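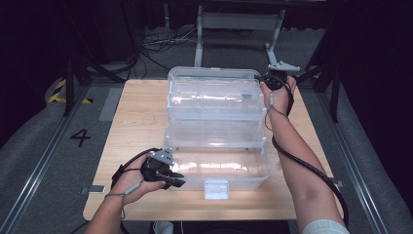
Saturday, station 4: grippers, again

Box-and-lid task, both hands. 100 cycles since I last touched the pads, 891 on the linkages if the Kostness log is to be believed. It has lied before.

Complaint was the right gripper letting go of box rims. Marlina Hidayat blamed the jaw alignment. I blamed Marlina. Checked with a straightedge: fingers parallel, so we were both wrong, and I had been wrong with more confidence.

Checked the bushings for play by wiggling each arm. None worth writing down. Wrote it down anyway.

Pads next. Closed on a rounded corner, which is the worst thing you can ask of a flat pad, and looked at both sides.
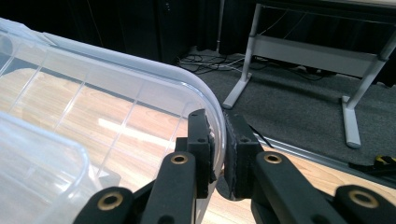 Jaws closed on the rim corner. Right pad fraying along its edge.

Plan: new pads from the Prulley drawer, both fingers, same strip. Trim square. Last time I trimmed by eye and got 5 cycles out of it.

Cable strain relief on both forearms still to do. Zero the counter after, not before. Asked Govindasamy for more pad stock, part bin 734.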